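Voma Insert 5
Software for contact-rich assembly. Plan, align, push, back off.

Overview | What's included | Requirements | Licensing | Support

Voma Insert is the part-seating package for Voma cells. It sits on top of your arm controller and takes over for the last bit of travel, where position control stops being useful and you need force. Memory modules, expansion cards, board-edge connectors, anything long and thin that goes in a slot.

Version 5 is out since May. Same project files, new search planner, new contact log viewer. If you are on 4 you can open your old cells straight in 5, but save a copy first, it doesn't go backwards.

What it does

Slot finder. Takes the fixed camera view, gives you a slot pose with a confidence number. Works on whole boards or a region you draw. Draw the region. It's faster and it won't go after the wrong row of sockets.

Approach planner. Collision-aware path into open enclosures. Case walls, drive cages and power supplies go in as keep-out boxes. Cables too, if you mark them, see below.

Tilt-and-seat. Lower end first, or either end first, or flat. Set the starting tilt, the contact threshold and the push limit. The planner rotates the part level as contact builds.

Spiral and rock search. For when the slot pose is a little off. Spiral for short parts, rock for long ones. Rock is new in 5.

Back-off. Force goes over the limit, arm retracts along the way it came and waits. It does not retry unless you tell it to.

Contact log. Force, torque, pose and gripper width on one timeline, with the camera picture next to it. Scrub, mark, export to CSV.

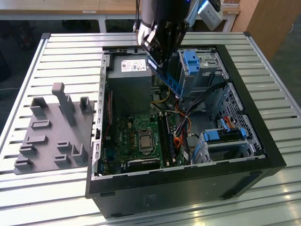
Desktop towers are the job we get asked about the most, so there is a starter project for them. Case on its side, open side up, module held in the gripper, tilted entry. Load it, redo the hand-eye calibration, redraw your region, run it dry with the push limit at minimum. Then bring it up. Do not skip the dry run!

Cables are still the hard part. Slack wiring moves between runs and the keep-out boxes don't. Two ways to handle it: tie things back before the cell starts, or turn on Rescan Before Approach, which takes a fresh view each cycle and rebuilds the boxes. Rescan adds time to the cycle. Thin single wires may still get missed, so set a low side-force limit for the approach.

Fixtures. The planner treats a fixture plate as one rigid body with named slots. Import the mesh, click the slots you want, name them. Tall posts need their own keep-out box, the mesh simplifier can shave the top off (known issue, being worked on). Check this one by eye in the 3D view.

What's included

Insert 5 runtime, one cell
Slot Finder with the stock socket models
Contact Log viewer, any number of seats
Starter projects: tower memory, edge card, header block
Calibration target, print file
Python bindings and the example scripts
16 video lessons, the same ones that come with Voma Base

Not included: arm, gripper, force sensor, camera, fixture mesh for your parts. Parnis sensors are supported out of the box. For other sensors you write a small driver, template is in the SDK folder, most people get it going in an afternoon.

Requirements

Voma Base 5 or newer
Arm controller with a streaming pose or torque interface
Wrist force sensor, six axis
Fixed camera with a view into the enclosure. Wrist camera optional
Ubuntu workstation, wired network to the controller. No wifi, please
Discrete GPU recommended for Slot Finder, runs without one but slow

Settings people ask about

push_limit. Hard ceiling for seating force. Read your socket datasheet and stay under it. There is no default on purpose, the job won't start until you fill it in.

tilt_start. Angle at first contact. If the high end catches on a latch, go steeper.

grip_slip_watch. Leaves a flag in the log when gripper width or pose drifts during the push. Turn it on for glossy boards.

rock_amp. Keep it small. Too much and you are levering on the socket.

seat_check. Compares final depth against your taught depth. Needs one good manual insertion per part type, taught by hand.

From the test bench

Bereket Yilma's group ran the last release candidate on one socket type, fixed board, module picked from a slotted holder. 597 attempts. 462 seated on the first push with no search. The rest went to rock search or stopped at back-off, and the full breakdown is in the release notes togther with the settings file. Your numbers will differ, your sockets are not our sockets.

Licensing

Per cell, yearly or perpetual. Perpetual comes with one year of updates. Simulation-only seats are free for cell owners. Teaching labs, ask for the lab rate, Nuria Asfaw handles those and she's quick.

Orders go through Plemo for now. The store on this site is comming back with the next update. Have your cell ID ready, it's in Base under Help.

Upgrading from 4

Back up the project folder. Install 5 next to 4, don't overwrite. Open the project, let it convert, recheck every keep-out box. Custom search scripts need the new call names, list is in the migration note. Old contact logs open fine.

Support

Mail with the log attached. Logs without the settings file are hard to do anything with, so zip both. Etenesh Hadgu answers calibration questions, anything else goes in the general queue. Phone support is for perpetual licenses, mornings until 11:30.

Related: Voma Base 5 | Moges fixture importer | Sensor driver template | Release notes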